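Mar 27, 2019 - notebook, ball rig

Second go at the free-kick question. The claim on the table, from the Mindier brochure and repeated to me twice by people who ought to know better, is that their match ball "holds its line" better than the Murell one at set-piece speed. No number attached. No error bar either. I've written "holds its line HOW" in the margin of the brochure and left it on the shared desk.

Setup as last time. Launcher at the far end of the hall, two wheels, target net at the other end with the grid taped on. Wheel speeds matched by strobe before each block. I still don't trust the left wheel. It was re-skinned over the winter and I can feel a ridge with my thumb where the join is. Najwa Nimri thinks the ridge is too small to matter. Maybe. She also thought the net was square and it was out by a hand's width.

Total kicks logged: 300. Usable: 275. The rest went in the bin for one of two reasons, either the high-speed clip didn't trigger or the ball clipped the guide rail on the way out. I threw them out before looking at where they landed, and I'm writing that down because last time I didn't, and then couldn't swear to it when asked.

What we got:

- Low spin, Mindier: spread on the net wide and lumpy. Some go left, some go right, a clump in the middle.
- Low spin, Murell: wide and lumpy too. If you covered up the labels I couldn't tell you which plot was which. I tried it on Najwa and she got it wrong.
- Normal spin, both: tight group, small offset between the makes. The offset has the same sign as the drift we saw when the hall doors were open in the first session. Hmm.

So the one "difference" we have sits in exactly the place I'd expect a draught to put it. Doors were shut today but the extractor was on over the boot bench and I only noticed halfway through. Extractor off for the remaining 118 kicks. Offset shrinks. Doesn't vanish. Could be the extractor, could be the wheels warming up, could be real. I wouldn't put money on the third.

Valve position matters more than make, as far as I can see. Loading with the valve facing the launcher gives one pattern and loading with it facing up gives another, for both balls. The brochure has nothing on this. A player putting the ball down with the valve towards him has been a dressing-room habit for years and I'd always filed it with lucky shin pads. I'm less sure now, though "less sure" is as far as I'll go on one afternoon.

Pressure: checked with the Dabbas gauge at start and end. Ball M4 had dropped by more than I like. Either the valve is leaking or the gauge is. The old dial gauge says it hadn't dropped at all, so we now own two gauges and no pressure reading. M4 data kept in for now, flagged in the sheet, and I'll rerun the plots without it to see if anything moves.

The Renetti film came up again. Their clip shows a knuckling free kick swerving both ways on its path to the top corner, and everybody in the coaching office has seen it. I've asked how many kicks they filmed to get that one. No reply. The best player in the academy hits perhaps one like that in a long session and the others go into the car park, which doesn't make for much of a film.

Stopped for food after the second block, wheels left to cool.
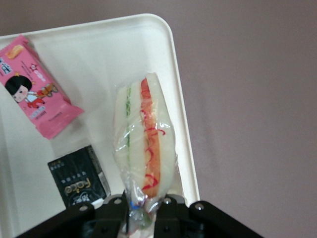

*Lunch tray: sandwich, still wrapped, and a pink snack packet.*

Restarted afterwards with the same wheel settings and got a slower launch speed by the strobe. Brought it back up by hand. That means the blocks before and after the break aren't strictly the same test, and anyone pooling them (me, probably, when I'm in a hurry) should be told off.

Things I'd want before saying anything to the coaches:

1. Left wheel re-skinned again, or swapped with the right one and the whole low-spin block repeated.
2. Extractor off from the start, and a bit of ribbon hung halfway down the hall.
3. Someone other than me loading, so I don't know which make is going in. Black tape over the logos might do it, if the tape doesn't change the flight. Which it might.
4. Gauge sorted.

Najwa wants to send the normal-spin plot upstairs now, with a note. I've said no. Once a plot goes upstairs the note falls off it. She's going to redo the offset sums her own way without seeing mine, and we compare in April.

Raw clips are on the grey drive, folder named by block. Block 3 is labelled block 2 on the drive. I'll fix it when the copy has finished.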